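Kann das Ding jetzt endlich meinen Müll rausbringen? 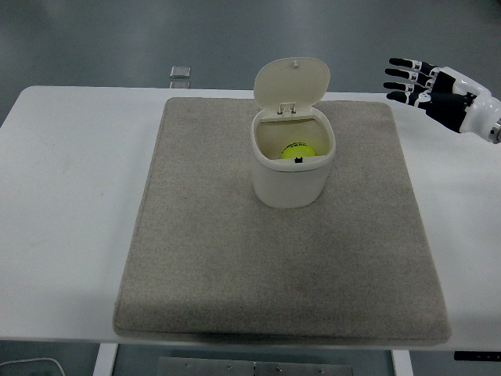
Ein Tennisball im Eimerchen, Deckel offen, rechts wartet die Roboterhand.

Ihr fragt mich das ja ständig, also mal wieder ein Zwischenstand zu den Haushaltsrobotern! Kurz gesagt: Müll rausbringen nein, Deckel zuklappen manchmal. Ich weiß, das klingt nach wenig, und vor einem Jahr hätte ich selbst noch die Augen verdreht. Aber probiert mal, einem Haufen Motoren beizubringen, wie fest man auf so einen kleinen Kunststoffdeckel drücken darf, ohne dass gleich der ganze Eimer umkippt (ich habe eine Filzmatte auf dem Tisch inzwischen sehr zu schätzen gelernt).

Im Dezember habe ich mich durch den Testbericht von Prullia gewühlt, 2.871 Versuche mit lauter Kleinkram: Deckel auf, Deckel zu, Ball rein, Ball raus. Richtig spannend fand ich die 354 Fälle, in denen die Hand danebengegriffen hat. Meistens ging es da um ein paar Millimeter am Rand, also um Dinge, die wir morgens um sechs im Halbschlaf erledigen. Bälle sind übrigens dankbar, die haben keine falsche Seite. Bei einem nassen Teebeutel sähe die Sache anders aus, und der kommt im ganzen Bericht kein einziges Mal vor, schade!

In der Werkstatt sieht es etwas freundlicher aus. Bei Zatska in Clevlow sortieren zwei Arme seit dem Herbst Kleinteile in Kisten, und das läuft, solange die Kisten immer am selben Platz stehen. Schiebt jemand eine davon zur Seite, muss ein Mensch ran. In meiner Küche steht nie irgendwas am selben Platz, da wäre nach drei Minuten Feierabend.

Kaufen würde ich mir so eine Hilfe also noch nicht, auch wenn mir der Katalog von Uysal schon wieder schöne Augen macht. Zum Zuschauen finde ich das alles trotzdem großartig. Schreibt mir gern, welche Hausarbeit ihr als Erstes abgeben würdet! Bei mir wäre es das Bettenbeziehen, mit großem Abstand vor dem Bad.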